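Triler amplía Novadano con 907 demostraciones de manipulación generadas en simulación

La empresa Triler ha incorporado en mayo una nueva partida de demostraciones a Novadano, su conjunto de datos para el entrenamiento de políticas de manipulación robótica. La ampliación consta de 907 episodios teleoperados íntegramente en entorno simulado, repartidos en 54 configuraciones de escena. Con ella se cierra la segunda fase del proyecto, dedicada a tareas de sobremesa con un solo brazo y pinza de dos dedos.

Cada episodio recoge la trayectoria completa de las articulaciones, la apertura de la pinza, la pose de todos los objetos móviles y las imágenes renderizadas desde varios puntos de vista, junto con una instrucción breve en lenguaje natural. Los operadores controlan el brazo desde un puesto con mando de seis grados de libertad. El simulador registra además los contactos entre la pinza y los objetos, un dato que en las sesiones con equipo físico había que estimar a partir de los sensores de fuerza.

El responsable de la captura, Emiliano Maldonado, explica que la selección de objetos se modificó a mitad de la fase. El catálogo inicial estaba formado en su mayor parte por bloques, vasos y recipientes de forma regular, y las políticas entrenadas con él fallaban en cuanto aparecía una geometría irregular. «Teníamos muchas demostraciones correctas y poca variedad de agarres. El modelo aprendía a cerrar la pinza sobre el centro del objeto, y eso deja de servir con una pieza que no tiene un centro utilizable», señala. 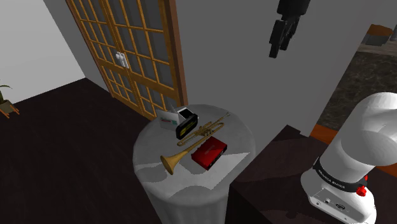 La composición de las escenas se rige ahora por una plantilla que combina una pieza principal de geometría compleja con varios objetos de forma más sencilla. El mobiliario y el fondo se toman de una biblioteca de interiores y se mantienen fijos dentro de cada configuración; la posición y la orientación de los objetos se sortean al inicio de cada episodio. En una de las escenas del nuevo lote, la pieza principal es una trompeta dispuesta en diagonal sobre una mesa redonda con mantel, y una caja roja plana queda casi en contacto con los tubos del instrumento. Para el equipo, esta proximidad tiene interés porque limita las vías de aproximación de la pinza y obliga al operador a decidir el orden de los movimientos. Las demostraciones en las que se desplaza un objeto vecino de forma involuntaria se conservan con una etiqueta propia, de modo que puedan filtrarse durante el entrenamiento.

La revisión de los episodios corre a cargo de Ní Bhriain, firma especializada en anotación de datos para robótica. El protocolo establece 9 comprobaciones por episodio, entre ellas la coherencia de la instrucción con el estado final, la ausencia de interpenetraciones entre mallas y la continuidad de la señal de control. Las cinco primeras se ejecutan de forma automática. El resto requiere la intervención de un anotador, que reproduce la trayectoria a velocidad reducida y marca los instantes de contacto, elevación y liberación.

Maldonado reconoce que los parámetros de fricción siguen siendo el punto débil del simulador. Los valores asignados a las superficies metálicas pulidas permiten agarres que en un montaje real probablemente resbalarían. Para acotar el efecto, 11 de las configuraciones se han grabado con el coeficiente de fricción variable entre episodios, y el valor aplicado figura en los metadatos. Los tejidos se tratan por el momento como superficies rígidas, sin deformación al contacto.

Los datos se distribuyen en el formato de Pasby, la herramienta interna con la que Triler sincroniza las señales de control y las secuencias de imagen. La versión actual incluye un conversor a formatos de uso común y un índice que permite consultar los episodios por tipo de objeto, instrucción o resultado. La partición de evaluación se ha separado por configuración de escena, por lo que ningún interior reservado para las pruebas aparece en el conjunto de entrenamiento.

La tercera fase prevé reproducir una parte de las escenas con un brazo físico y comparar las tasas de éxito de una misma política en ambos entornos. Triler no ha comunicado todavía el calendario de esas pruebas.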